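Tsao Street Community Kitchen and Pantry
Progress report to the Kusidum Fund, second reporting period
Prepared by Pao-chu Leung, program coordinator
4 February 2022

1. Where things stand

The pantry is open and the kitchen is partly open. At the time of our first report we had neither, so this is a fair step forward, but we are behind on the cooking classes and I will go into that under section 4.

The pantry now has 239 registered households. Our target in the grant agreement was 200 by the end of the second period. Most came to us by word of mouth or through the school newsletter. We printed flyers for the library and the medical centre as well, and very few people mentioned them when they signed up. We do not plan to print more.

The registration form has been cut from two pages to one. People were put off by the income questions, and your program officer confirmed that we do not need them for reporting. We now ask for a name, a suburb, the number of people in the household and any food the household cannot eat. The last question has turned out to be the most useful one on the form. A good many families cannot use the standard parcel as it was first planned, mostly on account of wheat or pork, and we have changed the packing list to suit.

2. Pantry operations

Parcels are packed in the morning and picked up in the afternoon and early evening. In this period we gave out 413 parcels. A household can take one per fortnight, and more than 100 households have come back at least twice.

The standard parcel has rice or pasta, tinned tomatoes, tinned fish or beans, oats, long-life milk, oil every second time, and whatever fresh produce we have that day. Fresh produce is still the weak spot. Our grower at the edge of town supplies potatoes, onions, pumpkin and carrots at a good price, but leafy greens do not keep well in the current cool room and we have thrown some out. We have moved the greens delivery to the same morning as packing. Waste is lower, though it does leave us short if the truck is late.

Dry goods come from Pruvard, the wholesaler named in our application. They have been reliable. They raised the price of cooking oil and tinned fish at the start of the period and gave us proper notice. I have asked for a fixed price on rice and oats for the rest of the year and am waiting for an answer.

The packing layout has been changed as well. At first each packer filled a whole parcel from the shelves, with a lot of walking back and forth and people getting in each other's way in the aisle. Now the shelves are grouped by food type, the table is in the middle, and parcels move along it. New helpers pick it up quickly. The written instructions fit on one sheet, taped to the end of the shelving.

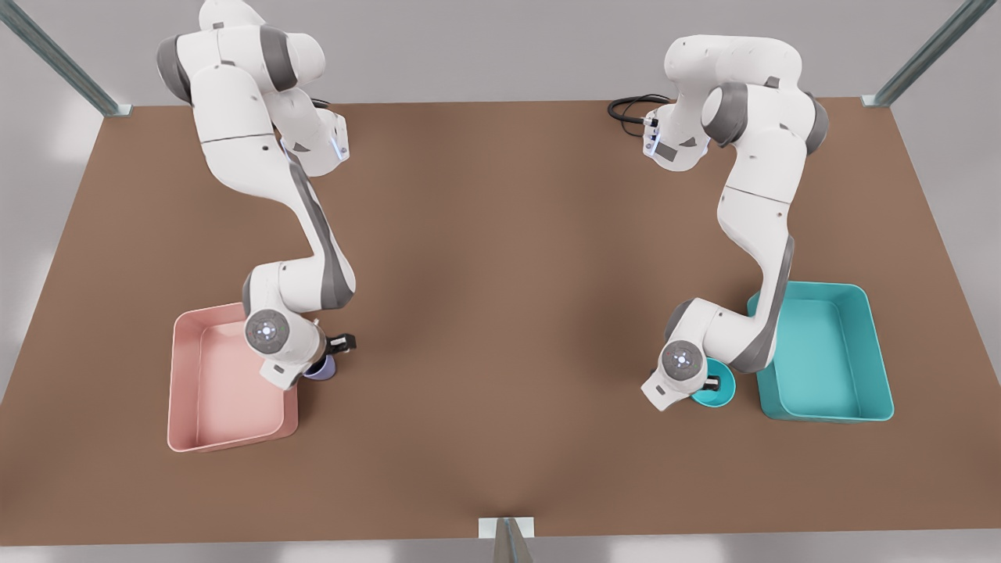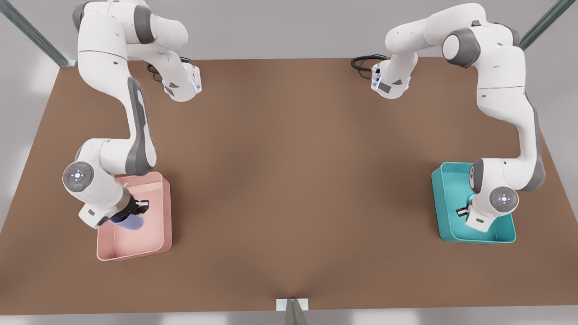 Parcels for households with food needs are packed first, before the standard ones, on a clean table. They get a green tag with the household number and the list of what to leave out. We had one mix-up early in the period, where a parcel with wheat pasta went to a family that cannot have it. They noticed at home and rang us, and we replaced it the same day. The tags were brought in after that and we have not had a repeat.

3. Kitchen fit-out

The kitchen work was split into two stages in the grant agreement. Stage one covered plumbing, the hand basin, the grease trap, flooring and the electrical upgrade. It is finished and signed off by the council. Stage two covers the range hood, the six-burner cooker, the dishwasher and the stainless benches.

The benches are in. The cooker has been delivered and is still on its pallet, as it cannot be connected until the range hood is up. The range hood is the hold-up. Brokex, the contractor, ordered it in the size shown on the first set of drawings. The drawings were later changed to suit the lower ceiling at the back of the room, and the order was not. The new hood has been ordered and Brokex has agreed in writing to cover the cost of the exchange. They expect to fit it in late February. I would not call that date firm.

In the meantime the food safety officer has approved the kitchen for cold preparation only. We have used it for salads, sandwiches and cut fruit for the after-school group, and for portioning bulk dry goods into smaller bags. The second job used to be done at the pantry table and slowed everything down, so it has been a help to move it.

The old cool room was meant to last until the third period. The door seal has failed twice. We had it repaired both times from the maintenance line, but the repairer's advice is that the door itself has dropped and a third seal will go the same way. A replacement door is quoted and the quote is attached. I am asking for approval to pay for it from the contingency (see section 6).

4. Cooking classes

Classes have not started. They depend on the cooker, and so on the hood. Ten sessions were planned for this period and none were held.

We looked at running them at another site. The church hall has a domestic kitchen that would take five people at most, and the high school's food room is only free in term time on afternoons when our tutor works elsewhere. Neither was good value, so we left the class money unspent.

We did hold two tasting afternoons in the pantry using slow cookers and an electric frypan, to show what could be made from the standard parcel. The bean and pumpkin soup went down well. The fish cakes were less popular, although several people asked for the recipe afterwards. Recipe cards now go into each parcel in English, Vietnamese and Arabic. The translations were done by parents from the primary school and we paid them for their time from the printing budget, where there was room.

Our tutor has agreed to hold her rate until the middle of the year. If the hood is fitted as planned, we will run the first block of classes straight after and the second block close behind it. All the sessions in the agreement would then be delivered by the end of the third period, with fewer gaps between them than we first wanted.

5. Staffing and helpers

There are two paid part-time positions, mine and the pantry supervisor's. The supervisor's hours were raised by four a week halfway through the period, paid for by savings on my own hours while I was on leave. I would like to keep her hours at the new level. The pantry does not run well when one person is both on the door and looking after the packing.

The helper roster is full for mornings and thin for late afternoons. People who come for parcels have started offering to do a shift, and we have said yes to everyone who has done the food handling course. The course is free and takes part of a day online. We set up a laptop in the office for people who do not have one at home.

Two helpers hurt their backs slightly moving rice sacks. Neither needed time off work, but we now order rice in ten-kilo bags - it costs a little more - and there is a trolley by the back door.

6. Budget

A full statement is attached. The main points are these.

Pantry stock is close to budget. We spent more than planned on tinned goods and less on fresh. Kitchen stage two is underspent because the final payment to Brokex falls due only when the hood is fitted and tested. Classes are fully unspent. Repairs are overspent on account of the cool room. Printing is on budget.

We ask for two decisions from the Fund:

Approval to pay for the cool room door from the contingency line.
Approval to carry the unspent class money into the third period.

The first is urgent, as the supplier will hold the quoted price for 30 days only.

7. Next period

Range hood fitted, cooker connected and final council inspection booked. Classes started. Cool room door replaced. Talks with Pruvard on fixed pricing finished one way or the other. We also want to try one later pick-up each fortnight, up to 8 pm, as shift workers have told us they cannot get here in time and have been sending older children in their place.

The household survey will go out with the parcels once the classes are under way. It will have five questions and can be answered on paper or by phone.

Attachments: financial statement, cool room quote, letter from Brokex regarding the hood, revised class timetable, recipe cards in three languages.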